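Small Trailers Need Fewer Beds

Every trailer on the lot in Holtenby seems to sleep six. Most of the people shopping there are couples. I think builders have this backward, and I've owned two trailers long enough to be sure of it.
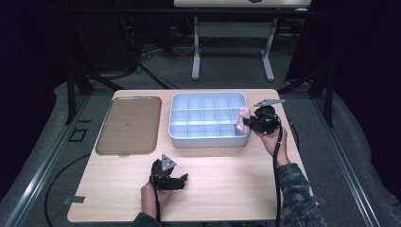
A spare bunk takes up room every single day and gets used maybe one weekend in October. I'd trade mine for a deeper pantry and a closet that holds a winter coat. We spent 11 nights near Steltthorpe last year with our boots in the shower.

Grandkids can sleep in a tent. Ours prefer it. Sell me a trailer for two, with 42 gallons of fresh water, and I'll sign that afternoon.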